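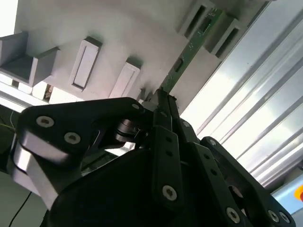

Getting a robot arm to put a circuit board in a slot (workshop notes, part two)

Posted 01/04/2018

Part one was all about bolting things down and I promised I'd get to the fun bit, so: boards into slots. We've got the arm going at our shared workshop in Nurkevdale, and I've spent more evenings than I'd like to admit watching it miss a gap by the thickness of a fingernail. These are the things I wish I'd had taped to the wall when I started. Most of them cost nothing, and a couple of them work just as well if you're doing fiddly assembly by hand.

Print the slots before you print the panel

My first panel took all night to print and every slot was too tight. Every one! Print a single slot on its own, try your card in it with your fingers, and only go on to the big print when it slides in and stays there without a shove. I went through 5 little test pieces before I was happy (they make decent cable holders, if you hate throwing plastic away as much as I do). A slight flare at the mouth helps enormously. Run a bit of folded fine sandpaper up and down inside as well, then blow the dust out.

Put your slots at different heights and in different places while you're at it. If they're all in a neat row you'll teach the arm that one row and feel very clever, and then you'll move the panel and feel much less clever.

Fix the panel to something that can't wander

I had ours on a bit of shelf board to begin with, and it crept. You couldn't see it creeping, but by the end of an evening the arm was poking the card at solid plastic. Aluminium extrusion is lovely for this. You can slide the fixings up and down the grooves until you're happy, nip them up, and then put a pencil mark or a sliver of tape against the edge so you can tell at a glance if anything has shifted. Check it with a square too. My eye is hopeless at upright and I suspect yours is no better.

Hold the card low down and square

Let the fingertips take the card near its bottom end and leave plenty sticking up. If you grip it halfway you'll run out of room, and the fingers will hit the panel before the card is properly home. It also wants to be dead straight in the grip. A card that leans a tiny bit at the fingers leans a lot at the far end, and that's the end you're trying to get into a gap.

For the pads, something rubbery with a bit of texture is what you're after. Wipe them now and then with a damp cloth, and keep your greasy biscuit hands off them (I am talking to myself here).
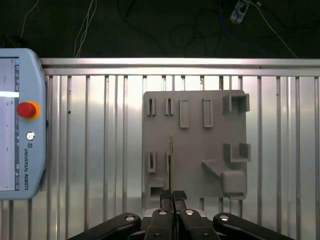
Card up on end in front of the slots, with the pendant and its stop button to the left.

Keep the stop button where your hand already is

Stand the pendant up somewhere you can see the screen and thump the red button without looking for it. I practised, with the arm barely moving, until I could do it while reading something else. Estrella Maldonado, who shares the Tuesday slot with me, thought this was very funny until the afternoon she needed it herself.

Go slowly for the last stretch as well. Fast through open air is fine, but I add an extra stopping point just short of the slot and creep from there. One insertion takes me 58 seconds at the moment, and I got it down from 60 by tidying up the way back out — which tells you how much time there is to be saved on the dull parts, and how little I mind.

Keep your cables up and away

Anything dangling near the arm will be caught sooner or later. Tie the loose runs back, leave slack at the joints, and move the arm by hand through its whole reach before you trust it. Thin wires are the worst for this, they get round the back of things when you're looking elsewhere.

Have a go at a proper computer once the slots are easy

A dead desktop is perfect, and people will give you them if you ask. Lay the case on its side with the cover off and the arm can come straight down on the board from above. 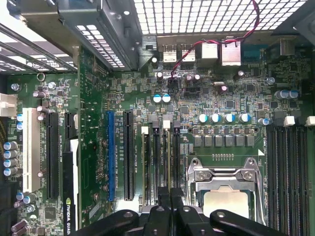

It's a big step up, mind you. Everything is closer together, and there's always something tall next to the thing you want to reach. Write down which slot you're aiming for and which way round the card's notch goes, and tuck any stray leads to one side. Take the battery out, unplug the mains lead and touch bare metal before you put your own hands in there.

Memory slots need their latches opened first, and I still do that bit with my thumb. Then it's straight down, very slowly, with the force limit set as low as you can bear. If the arm stops early, leave it stopped and have a look with a torch. Nine times out of ten the card is sitting on the lip.

Write everything down, even the silly stuff

My notebook says I've had 358 tries so far, misses and all. I put down the panel position, the speed and where the fingers had hold of the card, in pencil, with a grumpy face next to the bad ones. In July I'm hoping to have a second panel ready with angled slots, so if you've printed any of those and have a flare angle you swear by, please leave it in the comments.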